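Duvet cover comes out of the washer with gray grit stuck to it
Posted in Laundry and Appliances

kiltow_531
Front loader, eight years old, cold water at home most of the year. For the last month, cotton sheets and duvet covers come out with gray grit in the corners and along the seams. Towels and shirts are clean. I run a 1000 rpm spin and liquid detergent. I have cleaned the drain filter twice and found only lint and one coin. Is this a bearing problem or something in the drum?

Dvorak
Probably not the bearing. A failing bearing is loud in the spin and usually leaves brown or black grease marks. Dry gray grit is more often detergent residue mixed with lint, and it collects in bedding because a duvet cover balls up and does not rinse well. Check the door gasket first. Pull the lower fold forward and wipe it with a white cloth.
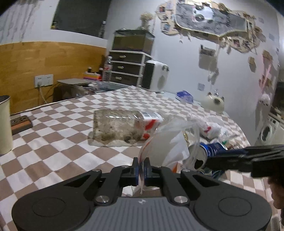

Bedding should go in with nothing else, buttons closed, drum no more than two thirds full. Shake each piece outdoors before loading. A lot of what ends up in the gasket was on the bed to begin with, and if the bed doubles as a place to sort trash, with a bag of gray crumbly debris lying on a checkered sheet, some of that can go into the wash with the sheet. Select the extra rinse and drop the spin one step. Run the drum empty at the hottest setting once a month.

Grastevbridge
had the same, it was the detergent. use less

Wonex
Agree with Dvorak on the gasket. Also check the inlet screens. Shut off both taps, unscrew the hoses at the back of the machine and pull the small mesh filters with pliers. If they are packed with sediment, the fill is slow and the rinse is short of water. Rinse them, refit, hand tighten, then a quarter turn. The job takes 20 minutes.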